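Cukdale bench notebook
Friday, April 14, 2023

Spoon grasp planner, day two on the new Mollah build. Really good morning! The segmentation server came up first try and the latency spikes from yesterday are gone. Culprit was the depth topic being republished twice, once by our node and once by the old Davby bridge that I thought I had killed in September. Killed for real now, launch file and all.

Main change today: grasp candidates are scored on the object mask plus a clearance term, and the clearance term finally reads from the same point cloud as the mask. Before this it was using a cloud one cycle old, so any time the arm moved we were scoring against a ghost of the gripper. The sampler draws 3,000 candidates, the collision filter leaves 353 on the spoon setup, and the top 31 go to the motion planner. I want to try cutting the first number way down once the scoring settles.

The spoon is a great test for this because the neck is so thin. Depth drops out on the metal and the old code split it into two objects, bowl and handle, with nothing between. The new merge step joins pieces that line up along a common axis – simple idea, should have done it months ago.
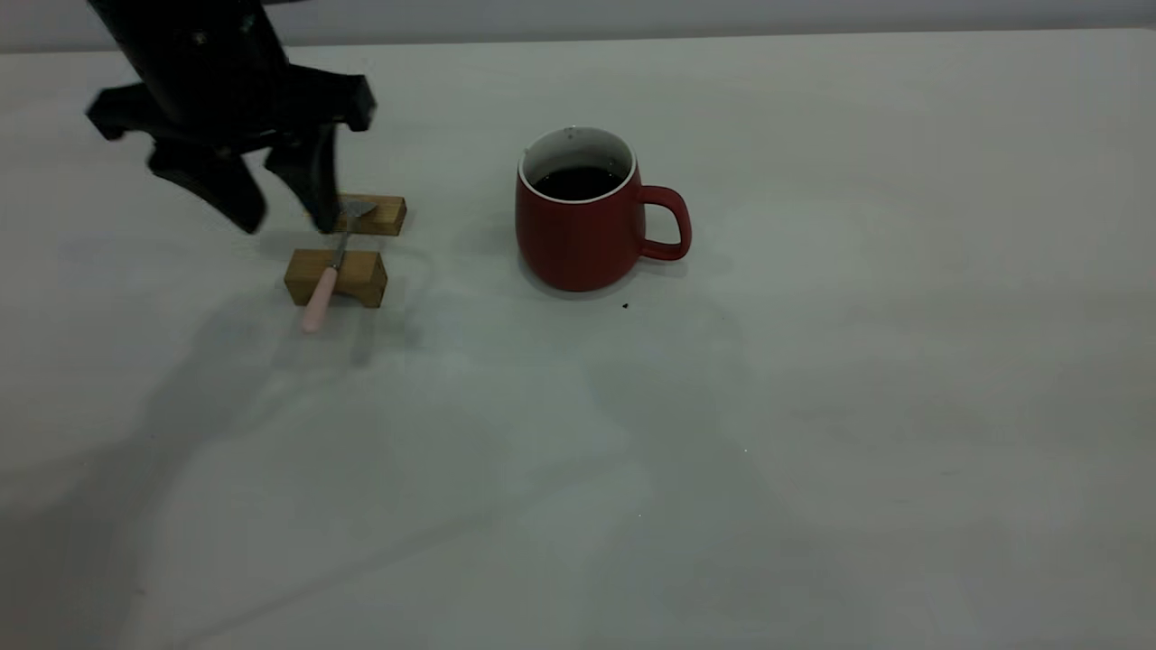
Spoon across the two blocks, mug to the right, fingers open.

Things to look at next:

Bowl end against the rear block. Mask edge bleeds onto the wood when I raise the merge threshold. Try 0.6 and look at the overlay again.

Gripper shadow on the table. The color model keeps wanting to call the dark part an object. Height check throws it out, but I would like it gone before that stage.

Mug as obstacle. Padding is probably too fat, it kills every approach from the right. Make it a per-object parameter in the Skurnomby config, not a global.

Replay log is saved under run 2244 (2,244 in the viewer, it insists on the comma). If you rerun it, pull first, the message format changed at lunch and the old player crashes on the clearance field.

Still to do: unit test for the merge step, bowl-only and handle-only cases.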